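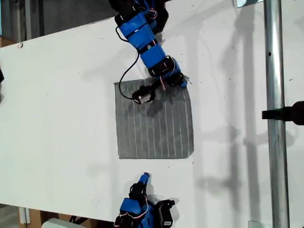
I have become a complete bore on the subject of cloth napkins, and I don't mind a bit. We switched in September, when my neighbour Corina Stoica was clearing out her mother's linen drawer and pressed a bundle of them on me over the fence. I took them to be polite. Now I can't imagine going back to paper!

The first thing you notice is how a meal slows down. You unfold a proper square of cotton across your knees and you're sitting down to supper, even if supper is beans. My children, who used to treat a paper napkin as something to shred, fold theirs (badly) and ask which is whose.

People always bring up the washing. Ours go in with the tea towels and I have never once run a load just for them. Ironing? Life is short. Pull them straight while they're damp, smooth them with your hand and leave them in a pile. And don't panic about stains. Beetroot fades, turmeric fades more slowly, and a napkin with a bit of history does the job as well as a new one.

Nor do they have to match. We own 11 now, some from Corina, some cut from an old shirt and hemmed on a rainy evening, two from a charity shop. When friends come round everyone picks a favourite, and Virgil always goes straight for the shirt one, the one with half a buttonhole still in the corner.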